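## 3.2 Aufgabe und Durchführung

Die Erhebung fand im Rahmen des studentischen Projekts Jilis statt, das im September unter der Leitung von Zulkifli Nugroho begann. Beteiligt waren 20 Studierende, die jeweils zu zweit arbeiteten. Als Arbeitsplatz diente ein langer Tisch mit glänzender dunkler Platte in einem Lesesaal. Die Aufgabe bestand darin, Bücher mit einem handgeführten Greifer aufzunehmen und an anderer Stelle der Tischplatte abzulegen. Jede Sitzung dauerte 60 Minuten.

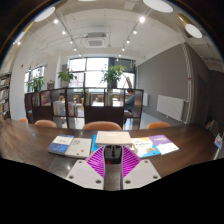

Für die Auswertung wurde jede Demonstration in Annäherung, Kontakt, Transport und Ablage gegliedert. Die Grenzen zwischen den Abschnitten setzten zwei Studierende unabhängig voneinander; abweichende Zuordnungen wurden in der Projektgruppe besprochen. Insgesamt gingen 3006 Demonstrationen in den Datensatz ein. Abgebrochene Versuche blieben erhalten und wurden gesondert gekennzeichnet.

Neben einzeln liegenden Büchern wurden auch Stapel einbezogen. Für diese Anordnung galt die Vorgabe, stets beim obersten Band zu beginnen und die übrigen Bände nicht zu verschieben.

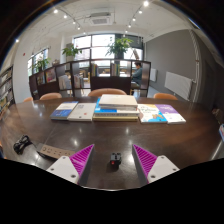
*Abbildung 2: Greiferfinger vor einer Bücherreihe mit Stapel in der Mitte.*

Spiegelungen auf der Tischplatte wurden in der Vorverarbeitung nicht entfernt. Das Verfahren Skilo, mit dem die Trajektorien geschätzt wurden, erhielt somit dieselben Bilddaten wie das spätere Lernverfahren. Sitzungen mit unvollständiger Trajektorie wurden vor dem Training ausgeschlossen. Die Ergebnisse für Einzelbücher und Stapel werden in Abschnitt 4 getrennt berichtet.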